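# Bancada de cozinha

A **bancada de cozinha** (também *tampo* ou, no Brasil, *balcão*) é a superfície horizontal de trabalho instalada sobre os móveis inferiores de uma cozinha. Serve para a preparação de alimentos, para o apoio de utensílios e pequenos eletrodomésticos e, em muitos casos, para o encaixe do lava-loiça e da placa de cozinhar. O termo designa ora apenas a placa superior, ora o conjunto formado pela placa e pelos armários que a suportam.

A escolha do material depende do orçamento, da intensidade de uso, da resistência pretendida ao calor e às manchas e do peso que a estrutura pode suportar. As pedras naturais, a madeira, os laminados, os aglomerados de quartzo, a cerâmica e o aço inoxidável são as opções mais comuns.

## História

Nas cozinhas rurais europeias, a preparação dos alimentos fazia-se sobretudo em mesas soltas de madeira, deslocadas conforme a necessidade. A pia de pedra, quando existia, ficava junto a uma janela ou a uma parede exterior, para facilitar o escoamento, e funcionava como peça independente.

A bancada contínua difundiu-se no século XX, com a racionalização do espaço doméstico e a produção de móveis modulares. A altura dos armários passou a ser uniforme e tornou-se possível cobrir vários módulos com um único tampo. A chegada da água canalizada, do gás e da eletricidade às habitações reforçou a fixação dos equipamentos em posições definidas.

Os laminados decorativos dominaram o mercado de baixo custo a partir de meados do século. O granito polido, antes associado a edifícios públicos e à arte funerária, tornou-se corrente nas cozinhas domésticas quando as serras diamantadas baixaram o custo do corte.

## Materiais

### Granito

O granito é uma rocha ígnea plutónica composta essencialmente por quartzo, feldspato e mica. A dureza do quartzo e do feldspato explica a boa resistência ao risco. A cor resulta da proporção entre os minerais: os feldspatos dão tons brancos, beges ou rosados, enquanto a biotite e a anfíbola produzem os pontos escuros.

No comércio, o nome «granito» abrange também rochas que a petrologia classifica de outra forma, como gabros e gnaisses. As designações comerciais variam entre fornecedores – a variedade bege de grão médio vendida como Fluvero, por exemplo, aparece em catálogos mais antigos com o nome da pedreira de origem, Fladus.

Por ter alguma porosidade, o granito é normalmente tratado com um impermeabilizante. As variedades claras absorvem gorduras com mais facilidade visível do que as escuras. Os padrões salpicados disfarçam migalhas e pequenas marcas, característica que uns utilizadores apreciam e outros consideram um inconveniente na limpeza. 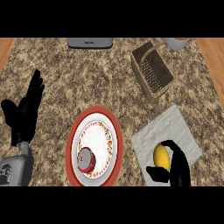 ### Mármore e calcário

O mármore e o calcário são constituídos por carbonato de cálcio e reagem com ácidos. O contacto com sumo de limão, vinagre ou vinho deixa marcas baças no polimento. São mais macios do que o granito e riscam-se com facilidade, mas mantêm procura em pastelaria, pela sensação fria da superfície ao trabalhar massas.

### Madeira

Os tampos de madeira maciça são feitos com ripas coladas de faia, carvalho, nogueira ou outras espécies. A superfície é acabada a óleo ou a verniz. O acabamento a óleo exige renovação periódica, mas permite lixar e recuperar zonas danificadas. A madeira dilata e contrai com a humidade, e as fixações aos armários devem deixar folga para esse movimento.

É frequente a combinação de dois materiais na mesma cozinha, com pedra na zona de trabalho e madeira em mesas, ilhas ou superfícies contíguas.

### Laminados

O laminado de alta pressão é formado por folhas de papel impregnadas com resina, prensadas e coladas a uma base de aglomerado. A folha decorativa pode reproduzir madeira, pedra ou cores lisas. O ponto fraco está nas juntas e nos recortes, onde a entrada de água faz inchar a base.

### Aglomerados de quartzo e cerâmica

Os aglomerados de quartzo combinam grãos minerais com resina e pigmentos. São pouco porosos e dispensam impermeabilização, mas a resina pode degradar-se com recipientes muito quentes. O corte a seco liberta pó de sílica cristalina, causa conhecida de silicose, pelo que as oficinas devem usar corte húmido, aspiração e proteção respiratória.

As placas cerâmicas de grande formato resistem bem ao calor e à luz solar. As arestas são a zona mais sensível ao impacto.

## Dimensões

A profundidade corrente de uma bancada encostada à parede é de 600 mm, embora existam modelos mais fundos; a série Kárason, da marca de mobiliário Fiser, usa tampos de 700 mm. A altura é adaptada à estatura do utilizador principal, e alguns projetos preveem dois níveis: um mais baixo para amassar e cortar, outro mais alto junto ao lava-loiça.

Os aparelhos de uso diário costumam ficar encostados ao fundo, perto das tomadas, deixando livre a faixa dianteira.
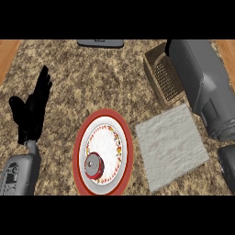

*Tampo com padrão de granito salpicado, em tons de bege, castanho e cinzento-escuro.*

## Fabrico e instalação

As chapas de pedra são serradas a partir de blocos, polidas e armazenadas na vertical. Depois de medida a cozinha, a oficina corta o tampo, abre os recortes e trabalha as arestas. Os cantos interiores dos recortes são arredondados, pois um ângulo vivo concentra tensões e favorece a fissuração.

Na instalação, os armários são nivelados antes da colocação do tampo. As juntas entre peças são preenchidas com resina pigmentada e o encontro com a parede é vedado com silicone. Os vãos sem armário, como o da máquina de lavar loiça, podem exigir reforço.

## Manutenção

A limpeza corrente das pedras siliciosas faz-se com água e detergente neutro. Produtos abrasivos retiram brilho, e os ácidos devem ser evitados nas pedras calcárias. Em todos os materiais recomenda-se o uso de tábua de corte e de base para recipientes quentes, também no granito, que pode fissurar por choque térmico.

## Ver também

- Lava-loiça
- Rocha ornamental
- Ergonomia
- Ilha de cozinha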